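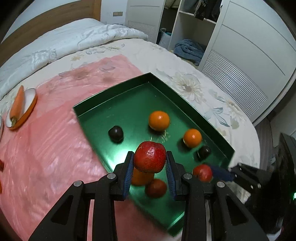

How do you keep apples from going soft and mealy before you get around to eating them?

Get them cold, keep them humid, and keep them away from pretty much everything else in the kitchen. A good keeping apple treated that way will stay crisp for weeks, sometimes months, and you don't need a root cellar to do it.

I learned this the slow way. When we moved to the house on Arklow Road there was an old tree out back, and that first fall I piled everything into a big bowl on the counter because it looked pretty. It did look pretty! Within 10 days the whole lot had gone to mush and I was making applesauce at midnight. So here's what I do now.

Sort first

Go through your apples one at a time before you store anything. You're looking for bruises, soft spots, holes, and missing stems. Anything with damage goes in the "eat this week" pile. One bad apple really does spoil the rest (my grandmother was right about that, and a lot of other things), and the little nick you ignored is always the one that rots.

Don't wash them yet. I know, I know. Wipe off any mud with a dry cloth and leave the rinsing for the day you eat them. Water sitting around the stem is asking for mold.

Small batches: use the fridge

If you bought one bag at the store, this is all you need. Put the apples in a plastic bag with a few holes poked in it, lay a damp paper towel on top, and stick the bag in the crisper drawer. Set the drawer to high humidity if yours has a slider. Swap the paper towel when it dries out or starts to look sad.

Keep lettuce, carrots and broccoli out of that drawer. Apples give off ethylene gas as they ripen, and it turns lettuce brown and makes carrots bitter. If you only have one drawer, give it to the apples and put the greens on a shelf in a closed container.

Big batches: newspaper and a box

For a bushel or more, find somewhere cold that doesn't freeze. An unheated garage, an enclosed porch or a basement corner will do. Mine sit along the north wall of the garage.

1. Tear newspaper into quarter sheets. Plain black and white pages, no shiny inserts.
2. Wrap each apple loosely, just a twist at the top.
3. Set them in a cardboard box in a single layer, or 3 layers at the very most, with the biggest ones on top. Big apples go first, so eat those first.
4. Write the variety on the box. You will not remember.
5. Check every 7 days and pull out anything soft.

My neighbor Wafula Muli skips the newspaper and packs his in dry straw. His do fine too, though I think mine taste less like a barn.

Which apples are worth the trouble

Fuji, Granny Smith and Pink Lady all keep well. Thick skin and firm flesh are what you want. Early summer apples, the ones that show up in August, are lovely for a week and then they're done, so bake with those and don't bother boxing them. McIntosh lands somewhere in the middle for me.

If a few get wrinkly anyway, chop them up for a crisp. A slightly tired apple bakes down beautifully with brown sugar and a lot of cinnamon.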